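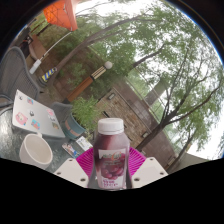
Arnel Hand Tool, two-finger
Made by Stoller. Sold and supported by Platarance.
Part no. 2154

The Arnel is a hand-held two-finger gripper for recording household and light shop-floor tasks. The operator does the job with the tool in place of a bare hand, and the recordings are used to train an arm fitted with the same fingers. No arm is needed on site while recording.

In the box
Hand tool with fingers fitted
Spare finger plates, one pair
Screws and hex key
Wrist strap
Printed setup sheet

Optional
Xu arm adaptor, part no. 1248
Hard case

What it can be used for now

Buyers ask whether a machine trained this way will clear a table. The answer depends on the table. The list below is taken from our own bench trials and from customers' reports, and applies to the Arnel fingers on an arm with the Xu adaptor. It does not cover other makes of finger.

Works in most cases: picking up an upright bottle with the cap on, moving it a short distance and setting it down on a flat surface. Putting boxed goods on a shelf at waist height. Placing one part at a time into a tray.

Works with supervision: cups and mugs, if the handle is clear of the fingers. Bottles on glass or other shiny tops, where reflections can upset the distance reading. Wiping a flat surface with a folded cloth.

Does not work well enough to sell: opening screw caps with one arm. Pouring. Picking up cards, paper or coins lying flat. Folding clothes. Anything that must be found in a drawer first.

A person holding the tool can do several of the jobs in the last group. The arm, trained on the same recordings, often cannot. Please bear this in mind when planning a project from the results of a recording session.

Outdoor use

The tool may be used outdoors in dry weather. Changing daylight is useful in a training set, but record the same task indoors as well if the arm will be working there. Do not leave the tool in direct sun when not in use. It is not sealed against rain or spilt drinks. If liquid gets into the housing, switch off, remove the fingers and return the tool to us - do not dry it with a heat gun.

How many recordings

For a single object in a single place we suggest 12 sessions, with the object moved between runs. Mixed tables need more, and we do not give a fixed number for them. Recordings in which the object slips should be kept and marked as failed.

Care

Wipe the fingers with a damp cloth after handling food or drink containers. Check the finger screws before each session. Worn plates should be changed as a pair.

Warranty and returns

The tool is covered for 16 months from delivery. Finger plates are wearing parts and are not covered. Unused tools may be returned in their original packing.

Technical questions: Anjani Wuisan, product support, Platarance. Please quote the part number and say which arm you intend to use.

Page last revised April 7, 2020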